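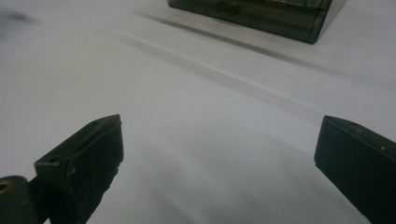

Can you visit the Imdale paper mill without booking a tour?

Only on open day, which is held once a year. The rest of the time the mill takes groups of 24 by arrangement, and the list for those is usually full by April. I had tried twice to get on it, so when the open day was announced for Fri 4 June I took the day off work and drove up.

The mill sits below the town, where the river bends and the road runs out. Parking was in the lower field and cost nothing. There is a shuttle from the train station, but it was running late all morning and several people told me they had walked instead. It's a mile and a half, mostly downhill on the way there.

You sign in at the old weighing office and get a paper badge and a pair of foam earplugs. Closed shoes are required. A man ahead of me in sandals was sent back to his car, and I saw him later in hiking boots, so that worked out.

Tours left every half hour. Mine was led by Urho Oksanen, who runs the second shift and has been at the mill since it had two machines. It has one now. The other was sold for parts and the hall where it stood is used for storing pulp bales, which come in by truck, strapped with wire. The mill stopped making its own pulp a long time ago. I asked if that was a matter of cost and he said it was mostly a matter of water permits.

We started at the pulper, a big tub with a rotor in the bottom. The bales go in with water and come out as something like thin oatmeal. The smell is mild, a bit like wet cardboard. From there the stock goes through screens and cleaners that take out grit and lumps. Oksanen passed around a jar of what the cleaners remove. It was mostly sand.

The paper machine takes up the whole of the next building. At the wet end the stock is sprayed onto a moving mesh and most of the water drops out in the first few yards. After that come the presses, and then the dryers, which are steam-heated cylinders under a long hood. It gets very warm beside the hood and we didn't stay there long. You can't hear much with the earplugs in, so the talking was done in a glass-walled control room halfway down. Two operators were working there and went on with what they were doing.

I had expected the machine to be faster. It's an older, narrow one and the mill makes heavy drawing and printmaking papers on it, and those are run slowly. Oksanen said a slow machine is the reason the place is still open, as the large mills don't want orders this small. They change grades several times a week. Each change makes waste, called broke, and all of it goes back into the pulper.

The finishing room was my favorite part. It's quiet, with tall windows on the north side, and the sheets are still checked by hand. Ningsih Ismail showed us how it's done. She fans a stack with one thumb, looks across the sheets at a low angle, and pulls any with a spot, a crease or a thin patch. She did this faster than I could follow. She then gave us a stack with three bad sheets in it and let us try. Our group found one of them. Seconds are sold in the mill shop with a corner clipped.

Lunch was in a tent by the river. The line was long between noon and one. I had a sausage and a coffee and sat on the wall by the sluice, where it was cooler.

In the afternoon there were talks in the canteen. Tsutomu Hattori gave one on sizing, the treatment that keeps ink and paint from soaking straight in. He put a drop of blue ink on an unsized sheet and one on a sized sheet and passed both around. It was a good talk, though the room was too bright for his slides and the people at the back gave up on them. The second talk, on the history of the mill, was canceled. A notice on the door said it would be put on the website, but I haven't found it there yet.

There was also a small museum room upstairs with sample books and old watermark molds. The oldest sample book has 198 papers in it, many of them blue or gray wrapping grades for sugar and nails. A framed ledger page shows the week the first machine started, with 2,509 reams carried over from the hand vats. The labels are short and I would have liked more of them. The stairs are steep and there's no elevator.

The shop took cards for everything except the seconds, which were cash only. I bought a pack of 80 clipped sheets in the heavy cream and a smaller pad for my sister. By three o'clock the cream was gone and there was only the gray left.

A few practical notes for next year. Come for the first tour if you can, as the groups were smaller and the guide let people ask more. Bring water for the dryer section. Children under eight aren't allowed in the machine building, but there was a sheet-making table for them in the yard, with buckets and small frames, and it looked busy all day. Dogs have to stay out. The restrooms by the canteen are better than the ones near the parking field.

I left a little after four. The gate closes at five, and the lower field empties through a single lane - allow 20 minutes for that.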